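Gripper trials at the Tuvbridge workshop

We've had a lovely, slightly chaotic couple of months in the back half of the workshop, and it seems only fair to tell members where the new gripper money has been going. You may remember that we had 2 candidates on the list, the Clindora parallel gripper and the softer Doucet one, and that opinion around the tea urn was fairly evenly divided. We decided to settle it with artificial flowers, which have thin stems, floppy petals and a centre of gravity that is never quite where you'd like it to be. 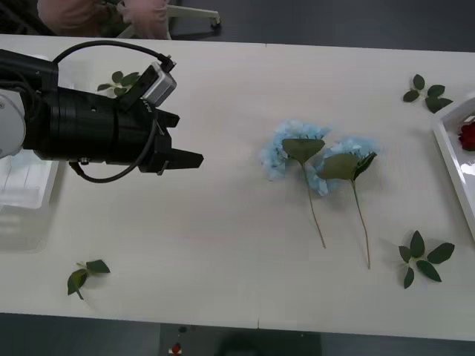
Blue hydrangeas and leaf sprigs laid out on the white table, with the parallel gripper at left.

Each gripper gets 64 picks, in sets of four, and we write down every drop (yes, even the embarrassing ones). The Clindora has been very tidy on bare stems so far, though it does like to pinch a leaf along with them. The Doucet is kinder to petals but slower to let go, and we spent 14 evenings fiddling with its closing force before anyone was happy. The wrist camera has been a great help with both — once we'd worked out how to favour the colour settings over the factory ones in the Vovus controller, at least.

There are still a few sets to run, and we'd welcome more hands in December. Come along any time after 6 p.m., and bring a mug.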